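About Paltum

Paltum is a textile testing and care labeling laboratory in Dimville. The company measures how finished garments respond to laundering, drying, pressing and storage, and prepares the technical basis for the care instructions sewn into them. Clients are mostly small and mid-sized apparel makers, uniform suppliers and importers that do not run a laboratory of their own.

History

The laboratory was set up by Sharon Mwaipopo, a textile chemist, as a one-room service for local uniform rental companies. Early work was limited to shrinkage and colorfastness. Seam testing followed when the company took over the equipment and client list of Kaijage, a fabric inspection business in the same building. The Kaijage name is still used for the inspection reports, which keep their original layout and numbering.

What we test

Dimensional change is measured after washing and drying under fixed conditions. Reference marks are placed on the garment before the first cycle and read again after conditioning. Trousers are measured at the waistband, hip, thigh, inseam and hem. Shirts are measured at the collar, chest, sleeve and back length. Results are stated as a percentage of the original dimension, with shrinkage shown as a negative value.

Seam work covers strength, slippage and puckering. Colorfastness work covers washing, rubbing, perspiration and light. Samples for light exposure are held for up to 80 hours, depending on the standard named in the order.

Garments are laid flat for measurement without stretching. Creases are smoothed by hand toward the hem, and the waistband is closed before a reading is taken.

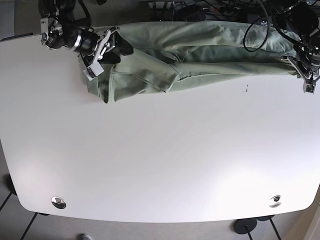
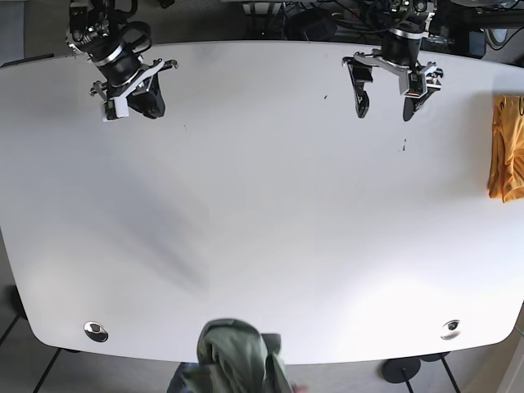 All specimens are conditioned before testing and again before final measurement. Temperature and humidity in the conditioning room are logged continuously, and the log for the relevant period is attached to each report. If the room leaves its tolerance band, the affected specimens are conditioned again from the start.

Records

Orders, specimen histories and results are held in Livix, our in-house record system. Each specimen receives a number at intake and keeps it until disposal. Retained specimens are stored for 12 months – longer by written agreement – and are then recycled as fiber or returned at the client's cost.

Staff and methods

Sharon Mussa heads the laboratory and signs all final reports. Draft reports are checked by a second analyst who did not take part in the test. The method list currently has 232 entries and is reviewed every August. Withdrawn methods remain available for repeat orders where a client needs results comparable with earlier ones.

Submitting samples

A standard order requires 3 garments of the same style, size and color, unwashed, with the fiber content stated. Trims, linings and spare fabric should be sent in the same package. Damaged packages are recorded at intake, and the client is contacted before any test begins.

Page last revised April 25, 2020.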